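Thread, because I have just come off the phone with our strata manager and need to put my feelings somewhere.

The topic is paint. Specifically, the colour of the stairwell in a block of 20 flats, which has been under discussion longer than I have been employed at my current job.

When I moved in, the stairwell was a colour I would call old tooth. Everyone agreed it had to go. That was the last thing everyone agreed on.

Round one: Harriet Castellanos on the top floor proposed white. Sensible, cheap, done in a weekend. It was rejected on the grounds that white shows scuffs. The old tooth was almost entirely scuffs by then, but fine.

Round two: a consultant. We paid a colour consultant $803 of actual sinking fund money. She stood on the landing for the length of a cup of tea and recommended "a warm neutral". I would have said that for a Tim Tam.

The warm neutral came in a range called Luver. There were four of them. I have looked at these four swatches in morning light, in evening light and under the fluoro tube outside number nine, and I am telling you it is one beige with four names.

Rafferty Nakamura disagrees. Rafferty says the second one is "quite green". Rafferty has since painted a test patch by the letterboxes to prove it, and now there's a square of beige on the tooth that visitors take for water damage.

Round three: the email chain. Someone replied all to ask if we could do a feature wall. In a stairwell. A feature wall of what, Jomar. The meter box?

(Jomar Calimlim is a lovely man and lent me his ladder. I stand by the above.)

Meanwhile the quotes. Brukau Painting came in first and asked whether we wanted the ceilings done. Cue six weeks on ceilings. By the time we'd settled on yes, the quote had expired and the new one was $1729 higher. I'd like it noted that I voted yes to ceilings on the first night.

Ingrid Ferreira then pointed out that we hadn't talked about the doors. Twenty front doors, all opening on to the stairwell, all varnished the shade of a 1970s salad bowl. Do the doors match the walls? Do they get their own colour? Can a person choose?

I was firmly against choosing. I have seen what people do when they can choose.

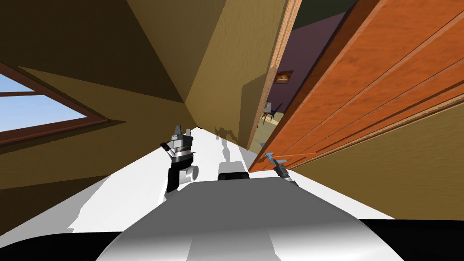 Strong colour on a door is a commitment, and I say this as someone who lost that argument and now has a chip of something called Yatsenko Red stuck to the fridge. The trouble is always what's next to it. Put a big orange door against yellow-brown walls, like the one there, and it looks as if the whole room has been steeped in tea. A plain white floor helps a bit. Our floor is speckled terrazzo with a crack shaped like Tasmania, and will be helping nobody.

Anyway. The phone call. The strata manager rang to say the motion had passed, 100 per cent in favour, first time in the history of the building. I asked which colour.

She said the motion was to get a second consultant.

Hazel Holloway has put her hand up to meet her at the front gate. I've asked Rafferty to please hang a coat over the test patch.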